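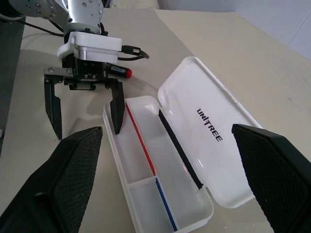

Dagdag Folding Daypack

I carried one of these all over the coast last summer and came home wanting to sell it, so now I do! The Dagdag weighs 551 grams, folds into its own front pocket, and holds a rain jacket, lunch and a water bottle with room left over for whatever you pick up at the market.

The fabric is a tight ripstop nylon. It'll shrug off a shower, but please don't swim with it (my brother-in-law Teodoro tried, and his sandwich did not make it). The shoulder straps are wider than they used to be – the old ones dug in once you had a few books in there, and plenty of you wrote to tell me so.

Colors are moss, brick and navy. Brick is sold out until September. I've also got 8 left in the old mustard, same bag with the skinny straps, and I'll knock a bit off if you ask.

Wash it by hand in cool water and hang it up. No dryer – the coating peels, and I can't fix that.

Zipper trouble? Mail it back to me and Jayson Salazar will put a new one in for the cost of postage.

Item no. 1615. Ships from Durnetow, usually the next morning.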